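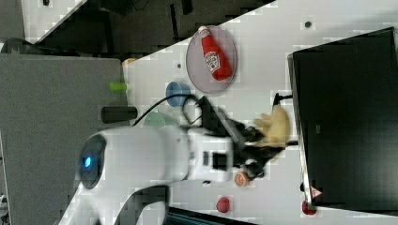
Progress report to the Liria Fund: Drornow Play Food Library, Plellham

Date of report: 22 Sep 2026
Period covered: the first six months of the grant

1. Purpose of the work

The Drornow Play Food Library lends sets of play food and small tableware to families and to playgroups in Plellham. Many of our families speak another language at home, and the parents asked us for something simple that they can use at the table with small children. A child who holds a banana and hears the word "banana" many times will learn it, and the parent very often learns it too.

The grant from Liria pays for the objects, the boxes, the printed word cards and part of the rent of our storage. In this report we explain what was bought, how the sets are used and what we wish to change in the second half.

2. What we have done

In the period, 44 families have registered and we made 538 loans. The loans were slow at the beginning and became faster after January, when two playgroups started to take sets for their morning sessions. A loan is for three weeks and can be extended one time.

The sets were ordered from Gashi, with the exception of the soft toys, which we chose one by one from other shops. We spent 1,000 dollars on replacements and additional pieces. This is inside the budget line, but it leaves little for the second half, and we come back to this point in section 5.

3. The mixed table set

We describe this set with more detail, as it is the one most requested. It has fruit, a ketchup bottle, and things to eat and drink from: a round gray plate, a small blue cup and a pale green bowl. The fruit is mixed in size and in material. The orange is a half with the cut face, and the small red strawberry is easily lost under furniture, so we keep spare ones in the storage.

We had discussed if all pieces should come from the same maker, so that the set looks more orderly. The playgroup leaders preferred the mixture. Children compare the pieces and this gives more words: soft, hard, big, small, round, long. For the same reason we did not remove the bottle, although it is not a food that one puts on a plate. The children find it very funny to lay it there, and the adults can ask them what it is for.

4. The plush banana

The plush banana is the piece with the most loans in its own name. Parents ask for it without the rest of the set. It is pale yellow, and it has a long flap of peel, so that it can be used for the verbs also: to peel, to open, to close. We have written a separate word card for these verbs, and it was translated by parents of the group.

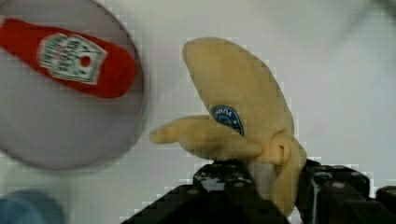
The plush banana with its peel flap and blue oval sticker, beside the red ketchup bottle on the gray dish.

The sticker has its own use. Older children know such stickers from the fruit in the shop, and some leaders begin the session with a question about where fruit comes from. We did not plan this part, but we have now added it to the notes for leaders.

A weak point of the soft pieces is the cleaning. The fabric becomes pilled with time and the pieces need longer to dry than the hard ones, so they must rest between two loans. On some mornings this means that a family has to wait, and we received complaints about it – polite ones, but they are justified.

5. Difficulties

The boxes we bought at first were too deep. Small pieces stay at the bottom and are not returned, and the check at the return takes too much time. We have changed to flat boxes with a lid for the mixed table set, and we would like to do the same with the others.

The budget for replacements was calculated too low. Soft toys wear out earlier than we expected. We ask Liria to permit that the unused money from the printing line is moved to replacements. The total of the grant stays the same.

6. Plan for the next period

We will buy a second plush banana and one more soft fruit with parts that open. The choice will be made together with the playgroups.

The word cards for the mixed table set will be printed again with larger letters.

The waiting list will be put on our web page, so that families in Drornow can see which set is free before they make the way to the storage.

The financial table and the receipts are sent in a separate file.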